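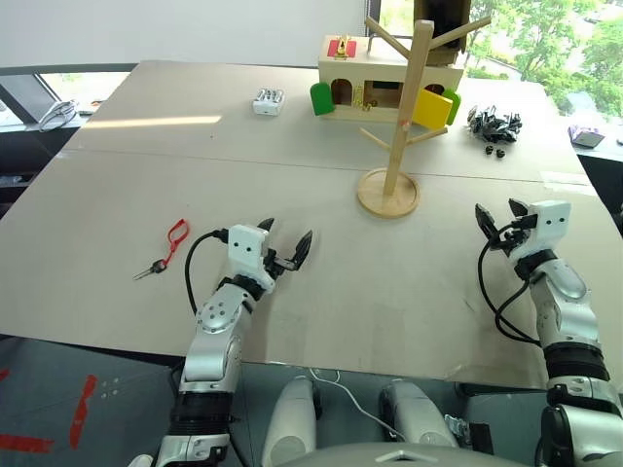 Mogens Frandsen had the kettle on before I'd even taken my coat off, and he was already talking about hinges. He makes wooden toy houses with little doors in them, the kind a three-year-old will open and close until dinner, and he has more opinions about brass hardware than anyone I've ever met (I loved every minute of it).

"People ask about the wood first," he said. "The wood is easy! Pine is pine. You sand it, you sand it again, you're finished. The doors are where I lose my evenings."

He started out fixing other people's toys for a shop called Rees, and the first house he made on his own was meant for his niece. It had one door, painted blue, and it fell off in the car. He still has the door – it's in a jar with some screws. After that came a run of sturdier ones that he named Salard, and then the one he's selling now, the Brilard, with doors in different colors on different sides.

I asked why the colors matter so much. "Because kids give directions by color," he said. "They won't say the left one. They'll say the yellow one, and then everybody knows where the bear went."

Each paint gets 28 hours to dry before he'll hang a door, and he won't be talked down on that. He tried going faster last June and had 15 doors stuck to their own frames, which he described to me in language I won't repeat.

We got onto keys next. Mogens is a big believer in giving children a real metal key on a chunky plastic holder, something with a loop they can get a whole hand around. "A small key alone is gone by Tuesday," he said. "Put it on something red and you'll find it under the sofa. Maybe not that day, but you'll find it." Parents worry about the size of the key, and he agrees with them. He tells anyone with a baby in the house to put it up high and let the older ones ask for it.

And the arched doorway? That one he got a bit shy about. His grandmother's bread oven had an arch, and he's been drawing it on things since he was a boy. It takes him longer to cut than a square opening and he charges nothing extra for it.

He has made 106 houses so far, and a store called Selta has been after him to do 3,000. He laughed for quite a while when he told me that. "Where would I put them? Where would I put me?"

He's thinking it over, though. When I left he was back at the bench with his glasses pushed up, trying a latch open and shut next to his ear.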